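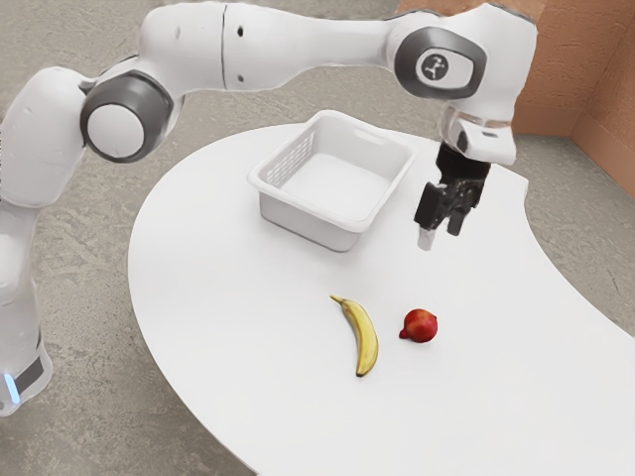

2 min read

Plullodico robotics club list
Re: [plullodico-list] Entry for the August round

Thanks for the write-up. I've read it twice and I still don't think we should enter on the strength of it.

On the task first:

> The basket task is basically solved. We ran 721 attempts in
> the simulator over the half-term and 446 of them finished with
> both pieces of fruit in the basket. The failures are mostly the
> banana. With another evening on the grasp angles we should be
> well clear of the Altard team, and I don't see what is left to
> argue about before we pay the entry fee.

446 out of 721 is a bit over six in ten. I wouldn't call that solved, and I'd like to know how the other attempts went wrong before anyone says "mostly the banana". Did the fingers miss it, or knock it off the table, or did the run simply time out? The log only says "fail". If a third of the failures turn out to be the arm clipping the rim of the basket, then an evening on grasp angles will get us nowhere.

My bigger worry is the layout. Every run I opened starts the same way: white table, empty basket under the forearm, banana and the red fruit next to each other in front of it. How far do the start positions move between runs? I looked at the settings file and as far as I can tell the fruit shifts by a couple of centimetres and the basket doesn't shift at all. The Sallis rules say the judges place everything. They could put the basket where we have the banana, and I doubt we'd score anything.

> The lighting and the floor are already realistic enough that it
> should carry over to the real arm without much trouble.

Who has tested this? The floor looks nice, I agree, but the arm never touches the floor. What matters is how the fruit behaves when the fingers close on it, and a simulated banana has whatever friction we typed in. I asked at the last meeting where that number came from and was told it was the default.

I also don't follow the plan to borrow the Todorova grasp code. It was written for boxes. One of our objects is nearly a ball and the other is bent.

What I'd want before we pay:

- a run with the basket moved, 3 different places at least
- the fail reasons written to the log
- 15 goes on the real arm with a real banana, results posted here whatever they are

If those come out all right I'll happily drop this and help with the poster. The fee isn't due until the end of the month, so there's time. I can open up the workshop after 6 pm if somebody else brings the fruit.

Please reply to the list and not just to me.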